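Print this page | E-mail this page

Signs, Hooks and Blank Walls – notes for week 4
Front Counter and Small Premises Set-Up

Hi all, these are the notes I promised on Monday, tidied up a bit from what I scrawled on the whiteboard. If you missed the session, Siyabonga Zulu took much better notes than mine and has said he's happy to share them, so ask him nicely.

We spent most of the time on the wall beside a pickup counter, and I know a few of you thought that was a funny thing to spend a whole evening on. But I've set up a lot of counters now (the Furkico parcel shop, both Prandton dry cleaners, the little repair place on Lundgren Street) and the wall is where I get called back. Customers stand there, look for something to read, and if they can't find it they ask the person at the till. All day long!

What goes on the sign

Keep it to one message. If the sign says to collect your item, it shouldn't also have the opening hours and the wifi password on it. Big letters, strong contrast, one band of colour. White on a mid to dark blue is my favourite, and it stands up well under those horrible tube lights. Yellow on white I've tried, and I don't want to talk about it.

For two languages, put the one most of your customers read first on top and make it the larger of the two. Get somebody who really reads the language to check the wording before you pay for printing. The printer won't do it, and neither will the free translation thing on your phone. At Ferken we had 60 boards done with a wrong character in them and I ended up paying for the second run out of my own fee.

Board or paper

Paper curls. Laminated paper curls more slowly. For anything staying up past a month I use thin rigid board, with two holes punched along the top border. Leave a decent white margin up there so the holes don't run into the lettering. Measure the gap between the holes centre to centre and write it in pencil on the back – you'll want that number later and you won't remember it. On the ones we handled in class it was 200 mm.

Putting the hooks up

You all have the handout with the steps, so only the bits that came up in questions:

Wipe the wall first and let it dry. Fresh paint is a problem, and you should ask the landlord when it was last done.

Mark one hook, then use a level to mark the other. Don't measure up from the floor or down from the ceiling, especially in old buildings. I had a shop where the floor dropped 32 mm from one side of the counter to the other.

Press each hook hard for a slow count of 44. (Yes, Siyabonga, I know the packet says less. I like my number.)

Leave them alone overnight if you can before hanging anything.

Hanging it

Both hands, one at each side, board flat to the wall, and bring the holes up to the hooks. Go gently with the second one, as the temptation is to shove it on and that's how you pull a hook off the paint. 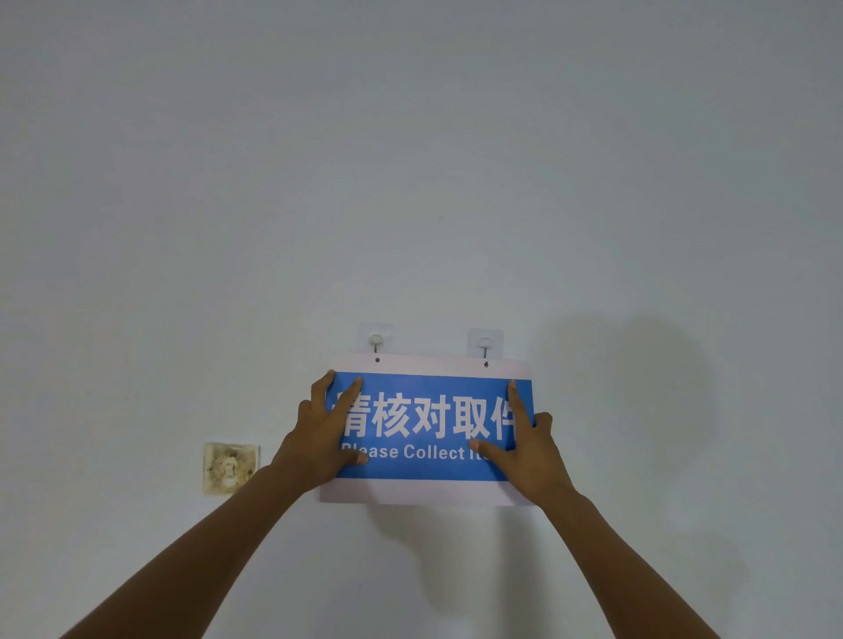
Then walk away from it. Go out the door, come back in with a bag in your hand and see what you read first. Do it again from the end of the queue. If you're squinting from there, the lettering is too small or the sign is too low, and a low sign vanishes the minute three people are standing at the counter.

I'm a bit of a bore about height, sorry. My rule is that the middle of the sign sits just above the eye level of a fairly tall person, then I check it with someone in a wheelchair or sitting on a chair. You may have to settle for a bigger sign.

For next week

Pick a counter you use yourself (chemist, library, takeaway, whatever) and sketch the wall next to it, with every sign marked. Put a cross through the ones you'd take down. Ask before you take photos, please – one shop has already rung me. Bring a pencil and a tape measure, and if anybody has my small level, the green one, I'd love it back.

Print this page | E-mail this page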